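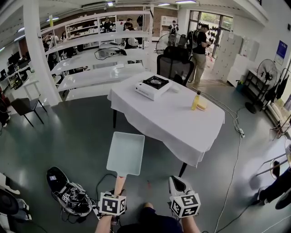
December, 10:20

Table reset for the fried bread run. White cloth back on, portable stove toward the rear with the grate seated, oil to the right, bread next to the oil. Mint tray kept for serving.

The cloth is too long for this table. Fenmont's sheet gives the drop as 500 mm and that is too much in front, where knees catch it. Yuto Mizuno wants to pin it up at the corners. I would sooner hem it, but pins will do for this week.

Oil: 200 ml per batch as before. Tried less yesterday and the second slice came out patchy – pale in the middle, dark at the crust. Going back to the old amount and turning each slice once.

Bread sits straight on the cloth at the moment. Crumbs and grease get into the weave and the last cloth never washed clean. Move it to a plate before the stove is lit.

Gas: spare canister weighed 1,463 g on the bench scale, which can't be right for that size. Scale needs zeroing. Weigh again after lunch and cross out the old number in the Wakus log.

Both standing fans stay off while the burner is on. The flame leaned badly last time and boiling took twice as long.

To do
– plate for the bread
– pins, or ask Tanabe for a shorter cloth
– wipe the tray handle, sticky again
– second bottle of oil, same kind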